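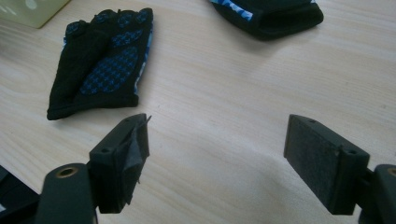 Gloves are the item most often left behind on Tovmont buses, according to the transit office.

Tovmont to shorten holding time for lost items

Riders who leave things on Tovmont city buses will have less time to get them back under new rules that take effect in April.

The transit office will keep most lost items for 15 days, down from 70. Phones, wallets, keys and anything with a name in it will still be held for the full 70 days. Food and open drinks will be thrown out the same day, as they are now.

The lost property room at the Wutlow Street depot ran out of shelf space over the winter, and bags of unclaimed clothing have been stored in a hallway used by drivers going on and off shift. The fire inspector asked for the hallway to be cleared during a routine visit in February.

"Most people who are going to come in for a hat or a pair of gloves come in the first week," said Rattana Yensuk, who manages the depot. "After two weeks we almost never hear from anyone. We were holding on to a lot of single gloves for a very long time."

Yensuk said winter clothing takes up more room than everything else put together. Umbrellas come second, followed by water bottles and lunch bags. The office also has three folding strollers, a trombone case with no trombone in it, and a box of bathroom tile that was left on the Route 8 bus in the fall.

Clothing in good condition will go to the Gritov Center, which runs a free winter clothing rack on the east side of town. The center has taken leftover items from the depot once a year until now. Under the new schedule it will get a delivery every month.

Ulla Isaksson, the center's director, said smaller and more frequent deliveries will be easier to sort. The yearly load usually came in late spring, she said, when there was little demand for scarves and heavy coats and not much room to store them until the cold came back.

"It all went into the basement and we brought it up again in October," Isaksson said. "Some of it got musty down there and we couldn't use it."

Single gloves will go too. The center keeps a bin of them and matches what it can by size and color. Isaksson said children in particular do not mind if the two are different, and that the bin is usually empty by the first real snow.

Not all riders are happy with the change. Kieran Fahy, who takes Route 8 to work at the Ó Conaill bakery, said 15 days is too short for people who work shifts. The lost property window is open only on weekday mornings and closes at noon.

"I'm on the ovens at that time," Fahy said. "I left a good jacket on the bus last year and it took me more than three weeks to get a morning off to go and pick it up. It would have been gone."

Yensuk said the office is looking at opening the window one evening a week until 7 p.m., but no decision has been made. Riders who cannot get to the depot can call and ask for an item to be set aside, and it will then be held for an extra 15 days. Someone else can also collect it on the owner's behalf with a signed note.

The rules were approved by the city transportation board with little discussion. Board member Živko Matić cast the only vote against them. He said he supported sending clothing to the center but wanted the evening hours settled first.

The board also agreed to drop the $3 pickup fee, which has been charged since the lost property room moved to Wutlow Street. The fee brought in very little money – less than the cost of printing the receipts for it, according to a staff report – and some riders chose to leave cheaper items behind when they were told about it.

Signs explaining the new rules will go up inside buses and at the main shelters in the last week of March. Items already at the depot when the change takes effect will be kept for 15 more days, no matter when they were found.

Riders who have lost something should be ready to give the route number, the time of the trip and a short description. Items found on evening buses are logged the next morning and may not show up in the system until after 10 a.m.

Jewelry, cameras and laptops are kept in a locked cabinet and are not described over the phone. Owners of those items must come in person with photo ID. Bicycles left on the front racks are stored in the yard behind the depot and will be held for 70 days.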